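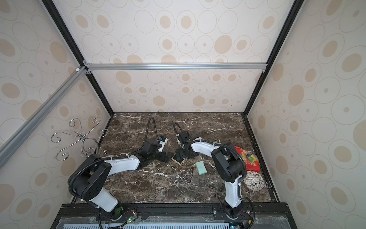
Štěpánka Polák
Secretary, Drondville Climbing Club

Minutes of the spring meeting, 2021-03-24

Present: Drahomíra Holub (chair), Dagmar Baláž, Bořivoj Pešek, Viera Beneš, Štěpánka Polák (minutes). Eleven other members joined by video call.

1. Previous minutes
Accepted with one correction. The lost sling belonged to Viera and not to Dagmar.

2. Access at Ludberg quarry
Bořivoj has spoken with the landowner. Climbing may continue on the lower wall and on the slab. The upper tier stays closed while the birds are nesting, and we will ask again in September. Cars must not stand at the farm gate. Two members asked if the small path from the river is still allowed. Bořivoj did not get a clear answer on this and he will write to the landowner.

3. Bolts on the lower wall
Dagmar and Viera checked the anchors on all 14 routes. Three anchors have rust and one hanger on the left corner route turns by hand. It was agreed to replace all four. The price of the material is 230 euros. Drahomíra asked if we should change the whole wall at once, as it was discussed two years ago. After a long discussion this was voted down, five for and nine against, two members did not vote. Until the work is finished, please do not lead the left corner route - top rope only, from the tree.

4. Ropes
The club has two ropes of 40 meters which are too short for the new routes on the slab. Viera proposed to keep one for the beginners and to cut the other one for practice of knots. Agreed. A 60 meter rope will be bought, not more than 200 euros. Dagmar will compare the prices.

5. Trip to Vandura
Nine members are interested. The hut takes groups again from September, but the warden wants the names two weeks before. Bořivoj can drive four persons. Those who want to try the long ridge must have done a multi-pitch route before, and Drahomíra will keep the list.

6. Dewulf guidebook
Our copy is missing from the cupboard since last autumn. Whoever has it, please bring it back.

7. Other matters
Viera asked for evening climbing once a week when the days are longer. There was support for this, but no agreement on which evening. Members should send their wishes to Štěpánka by e-mail.

The next meeting will be announced by e-mail.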